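Unit 6: Guest Reviews and Repeat Business
Hospitality Operations, Cernley campus

Reading for this unit: the Clikstead Inn case, pages 1 to 7 of the packet. Bring it to class.

1. Why reviews matter to a small property

A small inn has little money for advertising. Most new guests find it through a search, look at the rating, and read the first few comments. A recent review counts for more with them than an old one, so a property with a good score and nothing new since August may still lose bookings.

The Clikstead Inn had 656 reviews when the case was written. About 300 of them mentioned breakfast. The owners had been spending their budget on the lobby.

2. Asking for a review

Ask at checkout or by email the next day. Keep the message short and use the guest's name. Do not offer a discount in return for a good rating. Most review sites forbid it, and guests mention it in their comments.

Narnik House, the second property in the packet, prints its request on the back of the key card sleeve. Compare the wording with the Clikstead email and note which one asks the guest to do less work.
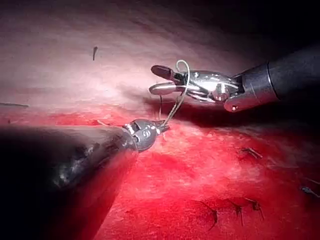
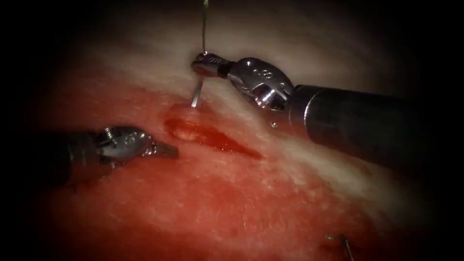
Two instruments over red tissue, with a paler band across the upper part.

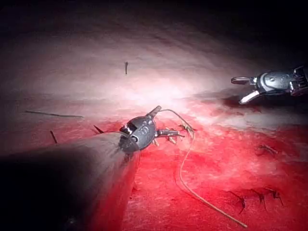 3. Answering a complaint

Reply within a day if you can. Thank the guest, name the problem they raised, and say what has been done about it. Leave out anything about the guest's own behavior, even if you think they were in the wrong. Other readers will judge the inn by its tone.

If the matter involves a refund, move it to phone or email and say so in the public reply.

4. Using what guests tell you

Sort comments by department: front desk, rooms, food, grounds. Go over them at the weekly staff meeting. The Vlček restaurant group posts its list by the kitchen door, good comments included.

Assignment

Write replies to the three sample complaints at the end of the packet. Each reply should be no more than 7 sentences. Hand them in at the start of the next class. We will begin Unit 7, Banquets and Private Events, after the discussion.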